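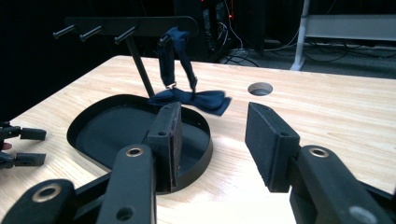

*Attachment 1 – display table, tray and stand, with the navy bow tie on the right end of the bar.*

**Ticket:** Bow tie does not stay where we hang it, and sits too low over the tray
**Location:** Burnbridge shop, accessories table
**Opened:** Monday, February 24, 2025
**Priority:** Normal
**Status:** Closed, with one point left for April

**Reported problem**

We use the Flalham stand for bow ties and small accessories. It is the black one, with the vertical rod and the flat bar on top, and it stands at the back of the black tray in the table. Ties with a neck strap are hung over the bar with the strap closed, so the customer can see the bow from the front.

Two complaints came from the shop floor:

1. When a customer touches the tie, it slides along the bar and sometimes falls off the rounded end.
2. The bow hangs very near to the far rim of the tray. If somebody pulls the strap a little, the bow lies on the wood and the pleats get a crease on one side.

The second one is worse for us, because we had to steam the same tie again and again before opening.

**What was already tried before the ticket**

- Hanging the tie on a peg. The strap holds well there, but the bow turns to the side and the customer sees mostly the edge of it.
- A small piece of clear tape on the bar, under the strap. It held for one morning and left glue on the fabric. Please do not repeat this.
- Moving the tie to the middle of the bar. Then it is in front of the pegs and looks untidy.

**Log**

**Entry 1.** Checked the stand first. The screw under the bar was a bit loose, so the bar could tilt when the tie was touched. Tightened it by hand and then a quarter turn with the key. After this the bar did not tilt anymore, but the strap still slides. So the loose screw was one part of the problem only.

**Entry 2.** Measured the height. From the lowest point of the bow to the wood there were 16 mm. The display sheet from Ní Mhurchú (our supplier for the ties) asks for 45 mm free space under a hanging bow. I did not know this sheet existed, it was in the folder with the invoices. I have put a copy in the drawer of the accessories table.

**Entry 3.** Tried to make the strap shorter with the metal slider. It works, but there is a limit. If the slider goes too high, it comes near to the bar and the two bands of the strap spread apart, so the tie looks like it is too small for any neck. A customer asked if it was for children. I put the slider back to the middle position.

**Entry 4.** Asked Favodport, who made the table, if the stand can be mounted higher. They answered the same day. The rod can be changed for a longer one of the same type, and the base stays in its place. They also asked if we want to use the small round hole on the right side of the table for the stand. I said no for now. The hole is near the top edge, and a stand there would be too close to the people who walk behind the table.

**Entry 5.** For the sliding I tested a thin strip of black felt, 2 cm wide, glued on the top side of the bar with fabric glue and left to dry over the weekend. The strap now stays when I pull lightly on the bow. With a strong pull it still moves, which I think is good – otherwise the whole stand would come with it.

**Entry 6.** Longer rod arrived and was fitted. Measured again with the slider in the middle position, and the space under the bow is now as the sheet asks. Steamed the tie one more time and hung it back on the right end.

**Result**

- Sliding: solved with the felt strip. Please look at it when you clean the bar and do not use wet cloth on the top side.
- Height: solved with the longer rod.
- Old rod: kept in the drawer, wrapped in paper.

**Still open**

The floor of the tray is matte and shows dust very fast under the bright light. Favodport offered a removable liner, but their smallest order is 1000 pieces, and we have one table. I will ask again in April, when the Flalham catalog comes out, if there is a liner sold alone. Until then please wipe the tray with the dry brush before opening, and take the tie off the bar first, so the dust does not go up into the pleats.

If the tie starts to slide again, please reopen this ticket and do not make a new one.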